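Prasach Archive of Electroacoustic Works: Data Card

Summary

The Prasach Archive is a collection of fixed-media compositions, work notes and performance documents held by the Tikska Center for Music Research. It is intended for musicologists, performers and students of composition who require consistent, searchable records of electroacoustic repertoire. This card describes the contents of the current release, the conditions of use and the known limitations.

Contents

The release contains 40 works. Of these, 35 are supplied with complete audio and a full work record. The remaining entries consist of a work record and score material only, pending permission from the rights holders. Each work record gives the title, the composer as credited on the source, the duration, the number of channels, the performing forces where live instruments are involved, and the first documented performance.

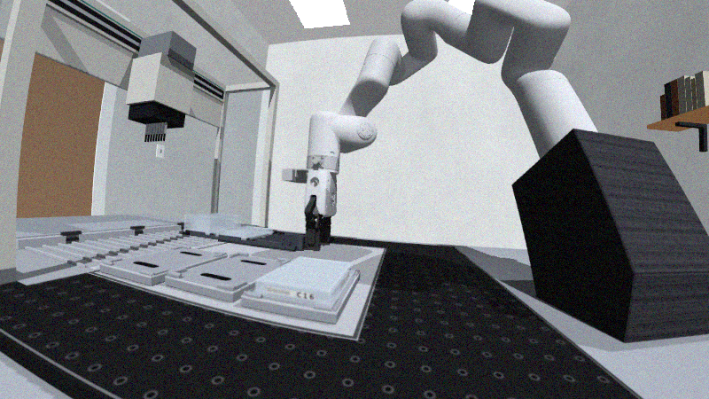

Robotic arm and gripper over a work surface, computer rendering.

Audio is supplied as uncompressed files at the sample rate of the source. Multichannel works are delivered as separate mono files, numbered in the order given in the composer's routing sheet. Where no routing sheet survives, the order on the source tape has been kept and the record is marked "routing unconfirmed." Stereo reductions are included only when the composer prepared them.

Sources

Most of the material was transferred from the Casado collection, which was deposited with the Center as open-reel tape, digital audio tape and paper. A smaller portion came from the Rilard Studio, which supplied session files and its own catalog cards. Spelling of titles follows the source. Variant titles are listed in the field "alt_title" and are searchable.

File layout

The folder "audio" holds one subfolder per work. The folder "records" holds one plain text file per work, with fields separated by tabs. The folder "scores" holds scanned pages and diffusion notes. Work numbers are the same in all 3 folders and will not be reassigned if an item is withdrawn. 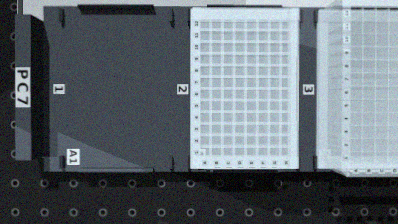
Tikska, August

Changes in this release

Version 2 corrects durations that had been calculated with leader tape included. It also adds the field "live_part," which states whether a performer is required throughout the work or in certain sections only. Users who have cited durations from the earlier release are asked to check them against the new records.

Known limitations

Print-through is audible on several of the Casado tapes and has been left untreated. Dates of composition are often taken from program notes and may differ from those in published catalogs. Patches written for discontinued synthesis software are preserved in their original format, but the Center does not guarantee that they will open on present systems. Instrumental parts have not been edited for performance.

Conditions of use

The material may be used for private study, teaching and non-commercial research. Public performance, broadcast and commercial release require written permission from the rights holder named in the work record. Excerpts used in teaching should be credited with the composer, the title and the work number.

Citation

Prasach Archive of Electroacoustic Works, version 2. Tikska Center for Music Research.

Corrections

Corrections to work records should be submitted through the Center's reading room and should quote the work number, the field concerned and the source of the new information. Accepted corrections are entered in the file "changes" and appear in the next release.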